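Home | Products | Bin Picking | Training | Support | Contact

Print this page | E-mail this page

Gimenow Cell Rules Kit for Bin Picking

Item 614. Binder, wall card and checklist pad. Second edition.

Most shops that buy a picking robot already own a safety binder. It's thick, it cost money, and it was written for a machine that does the same move all day. Bin picking doesn't work that way. The arm goes to a different spot every time, the parts shift, and sooner or later a person leans in to fix something. We wrote this kit for that person.

We'll say up front what it won't do. It won't make your cell compliant with anything. No binder can, and you should be careful with any seller who tells you a binder can. You still need a proper risk assessment of your own cell, done by someone who has stood next to it. If you don't have one, spend your money there first and come back to us in October.

What's in the box

- The rules binder, 105 pages, loose leaf so you can throw out what doesn't apply
- One wall card with seven rules in large type
- Checklist pad, 1,000 sheets, one per shift
- A blank change log

The seven rules are short. Hands stay out of the bin until the arm is stopped and locked out by your own procedure. The bin is fixed down or clamped before the first pick. Its place on the table is marked, and the marks get checked when the bin is changed. Cables on the arm are looked over at the start of the shift. The pendant has a home and goes back to it. Test parts are written down. Any change to the gripper goes in the log before the next run.

You may think you do all of this already. Temitope Osagie, who tested the first edition at Skolville, thought so too, and then went through the old paperwork and found gripper changes with no date on them. We can't promise you'll find the same. We'd be a little surprised if you didn't.

About success rates

Section 4 covers pick rates, and some customers don't like it. A rate means very little unless you know what was in the bin. Hard, flat parts and soft pouches are separate problems and should be scored apart. If a vendor shows you one number for "mixed items," ask for the item list. Ask also who put the items in the bin, how they were laid out, and whether failed picks were counted or reset. The binder has a one-page form for this. Send it before the demo.

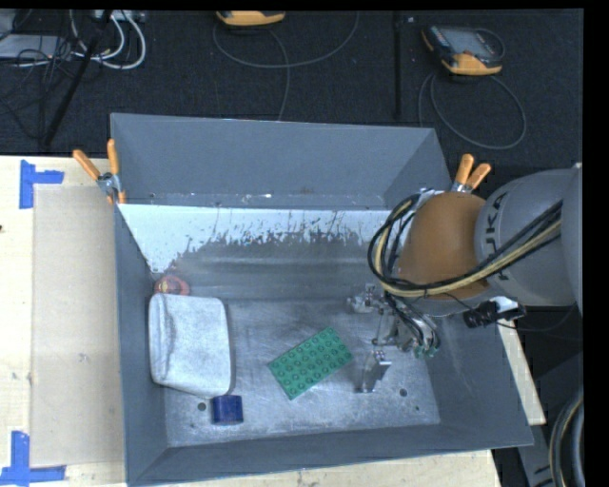 Ettore Pellegrini

Spring clamps on the bin and blue tape at the corners of a panel beside it are cheap measures, and I have nothing against cheap. Tape is fine as a marker if somebody owns the job of checking it. Clamps deserve more doubt. Section 2 asks you to write down what the clamp is meant to resist, and "it feels solid" is not accepted as an entry.

The contents are worth a line on the item sheet as well. A studded green brick plate and a pale fabric pouch make very different demands on a metal finger, and a good result on one should never be quoted for the other. As for the pendant, a floor is a poor home for it. The wall card leaves a blank space where you fill in a better one.

Ordering

The kit ships flat. Refill pads are sold separately. Large sites such as Gosselin print their own sheets from the master page, and you're welcome to do that too. Returns are accepted if the pad is unopened. Questions about the form in Section 4 go to Cinzia Dal Bello at the support desk.

Page updated 2024-04-23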